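Traffic Light Stack (club exercise)

By Anju Dwivedi, February

The Traffic Light Stack is the beginners' exercise at the Stodmont robotics club, and I've been asked to write it up for our club encyclopedia as I've probably watched it go wrong more than anyone else. You get a red cube, a yellow cube and a green cube, and your program has to pile them up inside the black square with red at the bottom and green on top. Easy to say!

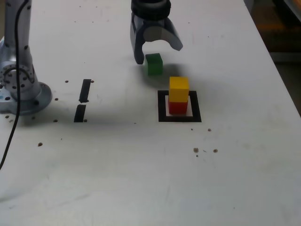

2 min read

Sushil Rathore came up with the task, and the name too (we did have a go at calling it Drukenon, after his first program, but it never stuck). Students work in pairs and have 20 minutes at the arm. One of you minds the stop button, the other runs the code, and you swap halfway.

Most people get yellow on red fairly quickly. Green is where the shouting starts, as the jaws have to come down wide without clipping the two cubes already in place. My own advice is to set a higher approach than you think you need and creep down the last bit. Wafula Lukumay disagrees with me about this and goes in from the side, and he's welcome to it.
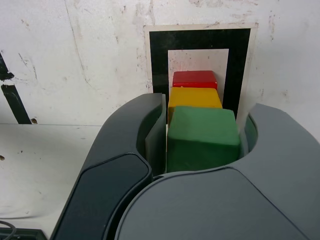
Green, yellow and red in line, with the green cube between the fingers.

Scoring is kept simple. A full stack with the red cube inside the tape gets full marks, and touching the tape loses you a point. We used to take off two, but Dagný Ravn argued that this was mean to first-timers and she was right. Start positions change from one run to the next, so copying last month's numbers won't help you much (I've tried).

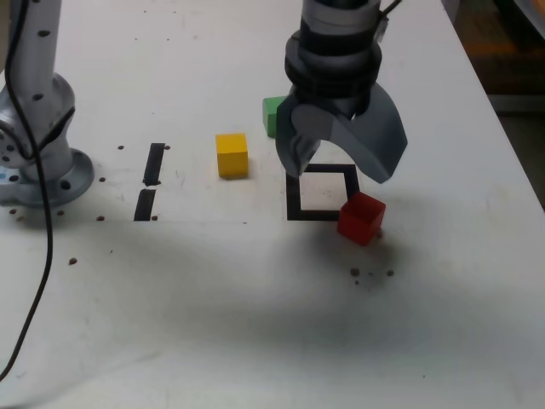

Square empty, red cube resting against its right edge.

There's a longer version called Onis for people who've finished the basic one, where the order of the colours is only read out once you're at the arm. Vivek Maurya keeps the log for both, and it has some 200 runs in it now. Ask him nicely and he'll dig out your first one.

Last updated: February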